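Delstead Workshop Gallery: Old Desktop Teardown

6 April 2026

Quick page, will tidy it later. Mostly notes on the old desktop that came in with a pile of office stuff from Vasilakis. Going through the lot one machine at a time, keeping whats good, the rest goes to scrap. Captions are short, sorry, typed between jobs.

Lot number 754 on our sheet if you're looking for it. Side panel came off without a fight. Two thumbscrews, then slide back. Much nicer than the last tower, which took most of a morning and a bent screwdriver.

Plan for this one: drives out first, then cards if any, then the board. Power supply last. Cables go in the shoebox on the Idano shelf, sorted by type. Please don't just throw them in there, it took ages to untangle in November.
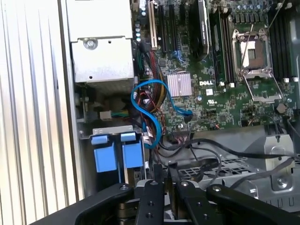
Inside the case. Green board, blue latches on the drive bay, and that big loop of blue data cable.

Love the blue latches. If you've only ever done drives with screws, give these a go before the case leaves. Squeeze, pull, done (mostly). If one sticks don't yank it, wiggle the drive from behind and try again. Snapped one on a different case doing exactly that.

The data cable stays with the set. Flat ones get creased if you fold them tight, so loose coil and a twist tie. Same goes for the thick bundle off the power supply, red, black, yellow, orange, all of it. Leave it attached to the supply, don't snip anything. Whoever wants the supply will want the plugs too.

White labels on some of the leads. Leave those on! Saves guessing later on.

Slots: one cream, the rest black. The cream one is the odd one out and people do ask about those, there's a guy two towns over restoring older machines who might take the whole board. So board gets an anti-static bag and goes on the top shelf, not in the general bin. Bags are in the drawer under the bench vise.

Still to do
Write down the board model before it gets bagged
Wipe the drives (use the Primimside bench, it has the right adapters)
Dust out the fans, outside, not in here
Weigh the empty case for the scrap sheet
Find the missing foot, might be in the van

Drives don't leave the building until they've been wiped and ticked off. Same rule as always. Sheet is on the clipboard by the door.

Four more towers in the same lot, looks like a similar age but havent opened them. Will add those to the gallery as I get to them. If anyone wants spare latches or rails for a case like this one, leave a note on the board with what you need and I'll put a set aside before the metal goes. Scrap pickup is almost 2 weeks off so there's time.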